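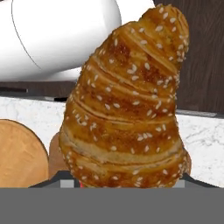 Figure 1. Wrist camera view in simulation, pastry between the gripper fingers.

Tramside Robotics Club, Project Report
Kitchen Pick and Place in Simulation

1. What we set out to do

Our team wanted to find out how much of a kitchen chore a simulated arm could learn from recorded demonstrations. The club handbook suggests the Peser policy as a starting point and says it is "ready for household tasks." We had doubts about that sentence in September and we still have them.

We used Zetix for the simulated kitchen and Cantero to record the demonstrations. All of the work was done in software. We have no results on a real arm, and readers should be careful about assuming any.

2. Data

We recorded 300 demonstrations by hand with a game controller. After checking them we kept 218. Most of the ones we threw out had long pauses where the driver was lost, and a few had the food sinking into the counter, a physics problem we never fixed. It is possible we threw out too much. A policy that has only seen tidy driving may not know what to do after a mistake, and ours often didn't.

3. Why we don't trust our first score

Our first test looked great. Then we noticed that the food started in nearly the same spot every time, so the policy could have been replaying a path with the cameras more or less ignored. We moved the start positions and the score dropped by around half.

The second problem was how success was defined. The default check in our task file counted a grasp as soon as both fingers touched the object. Touching is easy. We changed the rule so the object had to be lifted and held for 2 seconds, and we reran everything. Only the later runs are discussed in this report.

Looking good on screen is also a poor guide. The crust on our pastry model is very detailed, but as far as the physics is concerned it is a stiff lump with one friction value. Real pastry flakes and squashes - our model does neither. 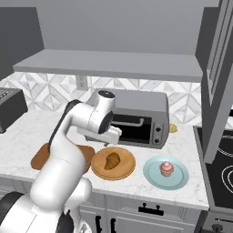

Would more demonstrations have fixed the problem?
Probably some of it, but we think varied start positions would help more than a bigger pile of similar recordings.

4. What we would change

Write the success rule before recording anything. Keep some of the messy demonstrations, especially the ones where the driver recovers. Run each setting with more than 10 start positions, as ours were too few to tell a small gain from luck.

We also never compared Peser against a plain scripted arm. A script might have done just as well on the fixed layout, and until that test is run we can't say the learning part earned its place. The task files and both versions of the success check are in the club folder for next year's team.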